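# About Udora

Hi, I'm Saskia Pomare, and Udora is my little shop in Grolgate. I set up small robot cells for people who've bought an arm and a gripper and now need the thing to run every morning.

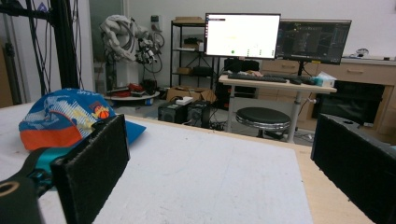

Most of my days go into one cell of our own, which we call Pichler. It started as a test bench and it's now the place where every habit, checklist and spare part we send to customers gets tried out first. If you hire us, you're pretty much hiring what we learned from Pichler, so I figured the best way to introduce the company was to tell you how we look after it. (My sister read a draft and said it's the longest About page she's ever seen. She's a dentist. She has a point.)

## What we do

There are two halves to the work. One half is the arm: mounting it, running its cables, fitting the gripper, teaching it where the table is, and keeping all of that true over time. The other half is the hand-held gripper, a tool a person carries around and squeezes to pick things up. We record how a person does a job with it, and the arm learns from the recordings. Our own version of the tool is the Okenano. I've rebuilt it more times than I've rebuilt my bike, and I ride that bike through Grolgate winters.

The two halves have to match! If the fingers on the Okenano close a little differently from the fingers on the arm, you get beautiful recordings that teach the arm to miss. Almost every call I get that begins with "the robot has gotten dumber" ends with somebody measuring fingers.

## How we got started

I fixed packaging machines for a long time before this. Labelers, case sealers, a terrible old shrink tunnel I still have feelings about. I liked the work, and what I liked most was the part after the repair, when you stand there with a cup of coffee and watch it go around and listen for anything off.

Udora opened in April 2022 with one rented room, one arm and a workbench I'd sanded myself. The plan was to do repairs for local shops. Then a bakery supply place asked if I could set up a cell from scratch, and I said yes a bit too quickly, and spent that whole June learning things I should have known in advance. The cell worked. The cable routing was so ugly I went back later and redid it for free, and I still bring that up with new hires when they want to skip cable routing.

## How we set up a cell

Everybody wants to begin with the robot. I begin with the table. I lean on it, I push on the corners, and if it moves I fix it or swap it before the arm even comes out of its crate. Then we choose what goes on top. I like a pale, plain surface for pick work, foam board being the favorite for soft goods, since it's cheap and you can cut a new sheet in the time it takes to find the old one's invoice. Tape down the edges. Wipe it. Throw it out when it gets dented.

Next comes the arm, bolted down and left alone with no power while we do cables. I'm fussy about cables. I move the arm by hand through the biggest reach the job will ever ask for, and somebody else watches the loom the whole way. Any place it goes tight gets more slack, and any place it swings gets a strap. Straps are reusable ones, never zip ties, and I will come and find you if I see a zip tie near a joint. Then we do it again with the gripper on, which always changes something.

After that, the gripper and its pads. We zero it closed, then open, then closed on a gauge block, and write the numbers on the card that lives with the cell. The Okenano gets the same treatment on the same block, that same afternoon, by the same person. I used to split that job between two people to save time and it never saved any.

Only then does anybody get to open the software. By this point there's usually a customer hovering behind me, and I do understand! It's an expensive thing that hasn't moved yet. I hand them the gauge block and let them help.

## What looking after it means

Pichler has a morning check. It's short, and I've kept it short on purpose after a phase when it ran to 27 lines and people were ticking the boxes from their chairs. What's left:

- Pads: rub a thumb across each one. Bald patch, lifting corner, anything sticky, swap the pair.
- Mounting bracket and strap on the Okenano: give it a wiggle. It shouldn't wiggle back.
- Arm cover: look for snags around the joints and tuck in anything baggy.
- Cables: one slow full reach, eyes on the loom.
- Table surface: wipe, press the corners, replace if it rocks.
- Gauge block: close, read, write it on the card.

Pads are always changed in pairs, by the way. I know one of them still looks fine. Change it anyway, and keep the good one in the tin for bench testing.

Past the daily check we go by cycles. Every 400 cycles the finger screws get checked with the small torque driver, and every 1,000 we take the fingers right off, clean the slides and look at the wear with a lamp. Those intervals came from Pichler and they suit our kind of work, light picks and lots of them. If you're lifting castings, call me and we'll work out different ones.

Covers come off for washing when they're grimy. Put the clean one on *before* you send the old one to the laundry, or the arm will spend a week undressed picking up lint. I've got one cover that's been through the machine so often it fits like a sock, and it's my favorite.

## The objects on the table

People who visit the shop tend to ask about the stuff we practice on. We like ordinary things. A cap is one of the best test pieces I know: the crown gives when you squeeze it, the brim doesn't, and if your fingers come down a bit crooked the whole thing turns on you. A wooden block forgives nearly everything, so a cell that's only ever been checked with blocks can be badly out and nobody in the building has a clue.

When I've finished a repair, soft pieces go on the table first. I'd like to see the problem while my tools are still out.

## A repair I think about a lot

Last winter Pichler started dropping things on the left side of the table. Only the left. We swapped pads, no change. We checked the zero, and it was fine. I spent a whole evening in the software, moving numbers around and feeling clever, and made it slightly worse.

It was a cable. A connector up near the wrist had been rerouted during some other job, and when the arm reached left the loom pulled just hard enough to tip the gripper by about 2 degrees. You couldn't see it unless you crouched down with your eye level with the table. I gave it some slack, moved one strap, and we were back to normal before lunch. Then I had to go and undo all my clever numbers, and I hadn't written them down, so that took the afternoon.

Two things changed after that. The slow full reach went into the morning check, and any change to settings goes on the card in pen before it goes in the machine. Me included. Me especially, according to the rest of the shop.

## Who we're a good fit for

We're small and we like small. If you've got one cell, or a few, and the person who runs them also does three other jobs, we'll get along. I'll come out, crawl under your table, and leave you with a card, a tin of pads and a check that takes less time than your coffee. I'd much rather train your people than have them wait on me, and I'll happily do a video call where all I do is watch somebody change a pad and say "yep, little more."

We're not who you want for a big welding line or anything behind a tall fence. I've got folks I can point you to for that, and I won't be offended.

If you already own an arm from somebody else and it's misbehaving, that's fine too. I don't mind whose sticker is on it. Send me a short clip of it reaching all the way left and all the way right, slowly, with the cables in view, plus a close-up of the fingers shut. I can often tell you something useful from those before either of us spends any money.

## Coming by

The shop's open to visitors if you let me know ahead, and you're welcome to bring something you'd like to see picked up. Please make it something you don't mind getting squashed. You can try the Okenano yourself, too; it feels odd for the first few minutes and then you'll start reaching for your coffee with it.

Write to me through the contact page and tell me what the cell does, what it's supposed to do, and when somebody last changed the pads. If you don't know that last one, put "don't know." It's the most common answer I get.

Saskia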